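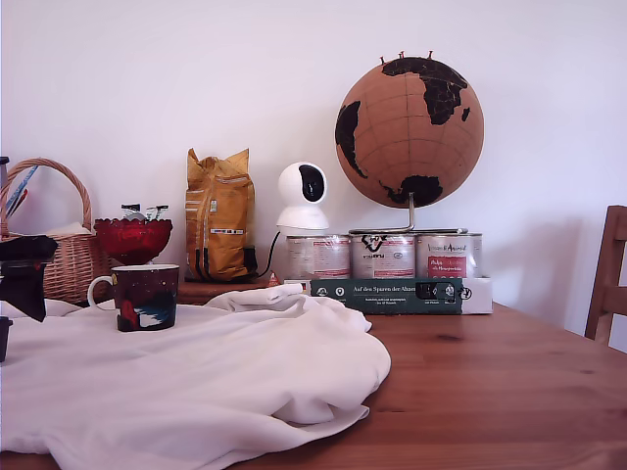

Page 3

Can a robot clear the table yet?

Els Visser
My kitchen table is never clear – mugs, coffee bag, cloth in a heap, the lot. Is there a machine I can buy that would sort a table like that, or am I dreaming? 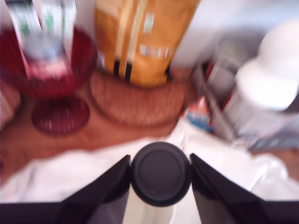
Donnie Leckie
Not yet, I'd say. I fit grippers at Mowat, and picking up one mug is fine. Cloth is the pain! It bunches up differently every time, and a mug standing on a fold can tip.
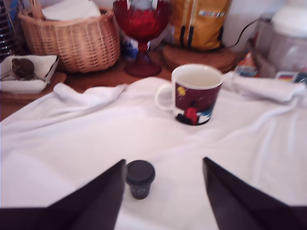
I'd also ask any seller how it copes with glass. Ours managed 87 lifts out of 100 with plastic cups, and I still wouldn't let it near my nan's goblets.

Drorach
just get a tray mate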